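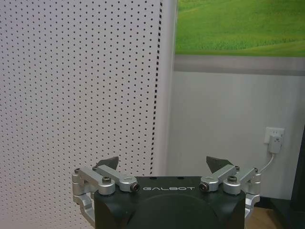 Fergal Ó Conaill meint, man solle mit dem Greifer anfangen und erst danach über den Arm nachdenken. Wer es umgekehrt macht, so sagt er, kauft alles zweimal. Ich habe es umgekehrt gemacht, und deshalb schreibe ich diesen Artikel mit etwas mehr Bescheidenheit, als ich im Januar noch hatte.

Unsere Werkstatt heißt Keltska und besteht aus einer Wohnung, die wir zu zweit gemietet haben. Senan Ó Dálaigh kümmert sich um die Steuerung, ich um die Mechanik und die Aufgaben. Unser Ziel klingt klein: Zwei Arme sollen vom Fußboden aufheben, was in einer normalen Wohnung dort liegen bleibt. In den Fachartikeln steht der Gegenstand meistens auf einem Tisch in bequemer Höhe. Auf dem Boden muss der Arm sich strecken, und in dieser Haltung wird jeder kleine Fehler im Schultergelenk am Finger groß. 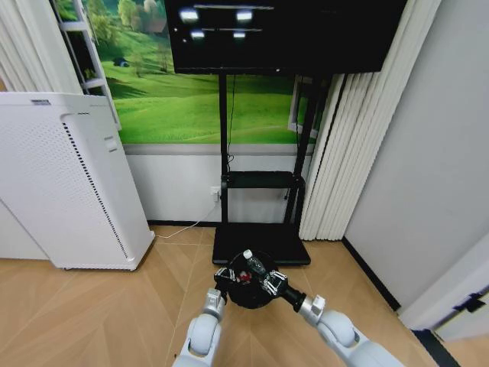 Die zweite Schwierigkeit ist die Absprache zwischen links und rechts. Wenn beide Greifer dasselbe Ding halten, dürfen sie nicht gegeneinander arbeiten. Senan hat dafür ein Programm geschrieben, das er Nullel nennt. Es vergleicht 200 Mal in der Sekunde die Kräfte an beiden Handgelenken und gibt auf der Seite nach, wo der Druck zu hoch ist. In der ersten Fassung gaben beide Seiten gleichzeitig nach, und alles fiel herunter. Jetzt führt immer ein Arm, und der andere folgt ihm.

Bei harten Teilen funktioniert das gut. Weiche Teile sind eine andere Sache, weil sie die Kraft schlucken und der folgende Arm zu spät etwas merkt.

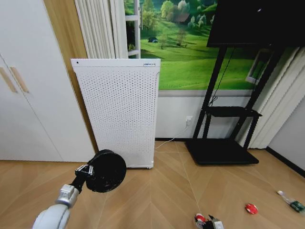 Für flache und runde Sachen nehmen wir lieber nur einen Greifer und fassen am Rand. Das hat Geduld gekostet. Der Finger muss sehr nahe am Boden ankommen, ohne ihn zu berühren, und unser Holzmuster mit den vielen Fugen hilft der Tiefenmessung leider nicht. Wir haben elf verschiedene Anfahrwinkel probiert und zwei behalten. Versuch Nummer 3917 steht im Protokoll mit der Bemerkung „endlich ruhig“, geschrieben von Senan kurz vor Mitternacht.
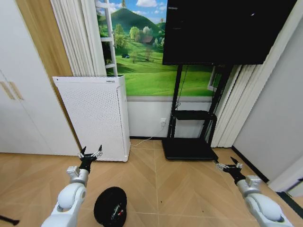 Offen bleibt die Frage, wann der Roboter loslassen soll. Im Moment öffnet er die Finger, sobald das Handgelenk die Zielhöhe meldet. Das ist grob, und ich möchte lieber, dass er vorher den Widerstand des Bodens fühlt. Senan ist dagegen und sagt, dann warten wir bei jedem Ablegen zu lange. Im nächsten Monat vergleichen wir beide Varianten mit denselben Gegenständen.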